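Setting up SSH keys on a home server, and turning passwords off for good

I put this off for years, and I suspect plenty of you have too. My little server (its name is Gosska, after a cat we used to have) sat in the hall closet with port 22 open to the world and a password I was rather proud of. Then one October evening I finally read through the auth log and counted 1,525 failed logins since breakfast. None of them got in, as far as I can tell, but it was enough to make me put the kettle on and do the job properly.

You'll need a computer you normally work from, which I'll call the laptop, and the server itself, running some everyday flavor of Linux. I'm on Debian, and if you're on something else a file or two may live in a different spot. Set aside an evening the first time through. It won't take that long, but it's so much nicer to do this without one eye on the clock!

Start on the laptop. Open a terminal and type:

ssh-keygen -t ed25519 -C "laptop"

It will ask where to save the key, and the spot it suggests is fine, so press Enter (unless it warns you that a key is already there, in which case say no and give the new one a different name). Next it asks for a passphrase. Please do type one in. I know it's tempting to leave it blank, but if the laptop ever gets left on a train, that passphrase is what stands between a stranger and your server.

You now have two files. The one ending in .pub is the public half, and you can hand that out as freely as you like. The other is the private half, and it stays on the laptop. Don't email it to yourself, don't drop it in a shared folder, don't paste it into a chat to ask why it isn't working (my friend Radu Pană has watched people do all of these, and he still winces telling the stories).

Now send the public half over to the server, with your own user name and server name in place of mine:

ssh-copy-id radka@gosska.local

You'll be asked for your old password, with any luck for one of the last times. When it finishes, log in the ordinary way with ssh radka@gosska.local. If it asks for the passphrase of your key, you're in good shape. If it asks for the account password instead, stop and sort that out before you go on. Nine times out of ten, in my house anyway, it's the permissions. On the server, run:

chmod 700 ~/.ssh
chmod 600 ~/.ssh/authorized_keys

and try again. 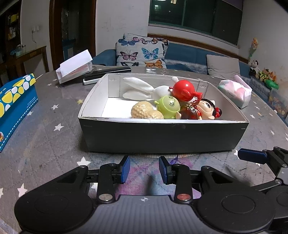
With the key working, open a second terminal window, log in there as well, and leave it alone. That spare session is your way back in if you make a typo in the next part, and I say this as someone who once had to carry a monitor down a flight of stairs.

In the first window, open the server's settings:

sudo nano /etc/ssh/sshd_config

Find these 3 lines, take away the # in front if there is one, and make them read:

PasswordAuthentication no
KbdInteractiveAuthentication no
PermitRootLogin no

Have a peek inside /etc/ssh/sshd_config.d/ too. Some systems keep small extra files in there, and one of those can quietly switch passwords back on while you sit wondering what you did wrong. Save everything, then check your work:

sudo sshd -t

If it prints nothing at all, the file is fine. Then:

sudo systemctl restart ssh

(On a few systems the service is called sshd.) Open a third window and log in from scratch. If you get in, ask for a password login on purpose, to see it refused:

ssh -o PubkeyAuthentication=no radka@gosska.local

You want to see "Permission denied (publickey)" and I have to admit I cheered a little when I did.

A reader, Amr Benjelloun, wrote to ask about using more than one computer. Make a fresh key on each machine and add each public half to authorized_keys on its own line - if a machine goes missing, you delete its line and the others carry on as before. With passwords off you'll need to add the new ones from a machine that already works, so do it while you have both on the desk.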